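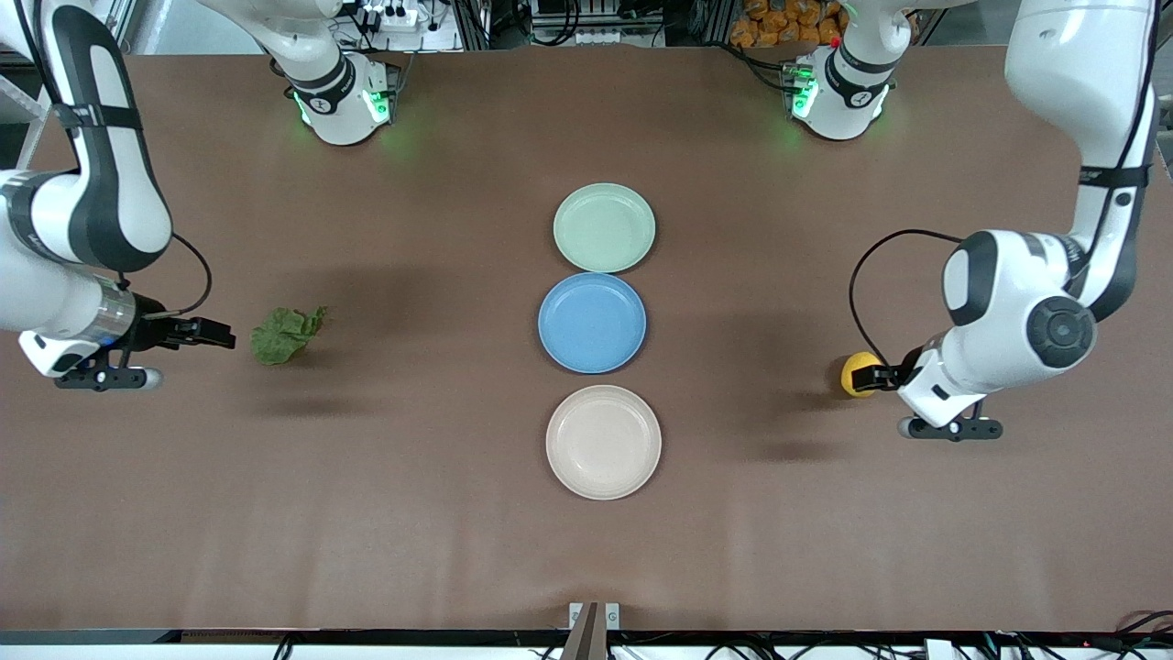

How Does a Control Tower Keep Planes Apart?

Have you ever watched planes come in to land, one after another, and wondered how they all know whose turn it is? At Cincombe Airfield, the people in the tower sort that out, and they are called air traffic controllers.

Each controller wears a headset and talks to the pilots by radio. Every plane has its own call sign, a bit like a nickname, so a controller might say, "Skiltness 24, you are number two to land." Then the pilot says the important parts right back again, so everybody is sure they were heard properly (you could try that at home the next time someone asks you to set the table!).

Runways have names too, and they come from the compass. Runway 24 points toward 240 degrees, or roughly southwest, and pilots say it "two four," one number at a time.

Try it yourself: pick a call sign, find a friend to be the tower, and ask very politely if you may land on the living room rug.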